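Home / News / Workshop news

Clelum's arm starts on the dial panel
18 Jan 2019

We have news from the shared workshop! Clelum, the robot arm I've been putting together on the back bench for 35 weekends, now has a job to practice: turning knobs. I'm building the test in simulation first – a bad move there costs me nothing but a restart.

The panel model is called Wirier, and its dials go by letter and number, so I can tell the arm "C2" and skip the pointing. The gripper comes in over the near edge and has to get its two fingers around a single knob without bumping the one next door.
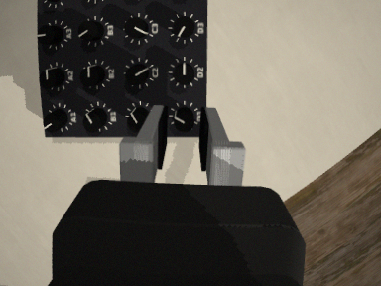

Clelum Build Group, Chettiar Workshop

I've done 886 simulated runs so far, and the corner by D1 gets most of my attention. My next chore is the finger spacing – I keep changing my mind about it.

The real arm will share the bench with Grinder, our older sanding rig (bring ear plugs!). Parts have cost me nearly $101 this month, mostly bearings. If you'd like to come by and try the controls, there's space for 25 people on open night. Sign up at the front desk.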